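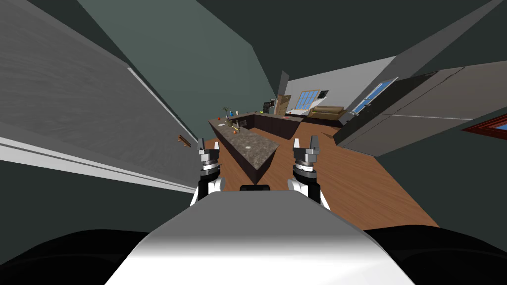
Filed under: Talks & Slides

Speaker notes - Esperanza Llorente, 12 November 2018

Slide 1. Say hello, thank the organisers. The talk covers one result: what happens to a two-armed policy trained in simulated kitchens when the head view is tilted.

Slide 2. Everything was done in Hemley, our simulator. The view comes from the robot's own head, so both grippers are in it most of the time. Leave this slide up while people find their seats.

Slide 3. The question. Our baseline, Kostik, was trained with a level head. In April we noticed it reached to the wrong side of the counter whenever the neck rolled. Was it the arms or the vision? Pause here.

Slide 4. Method. We rendered 584 episodes across 28 kitchen layouts. Head roll was drawn at random at the start of each episode and then held. The arm controller was left alone. Same task throughout - pick up the named item and move it to the other counter.

Slide 5. Results. Besent, the version trained with roll, kept its success rate on tilted views. Kostik lost most of it. On level views they were even. Point at the grey bars, then the coloured ones.

Slide 6. Failures. Small items at the far end of an island are still hard for both. Three layouts account for most of the misses. Don't spend more than four minutes on this.

Slide 7. What we haven't done: a moving neck, or real hardware. Arrieta is the next test set and has narrower kitchens.

Questions. If someone asks about depth, we used colour only.

We use cookies to remember your settings. Accept | Manage preferences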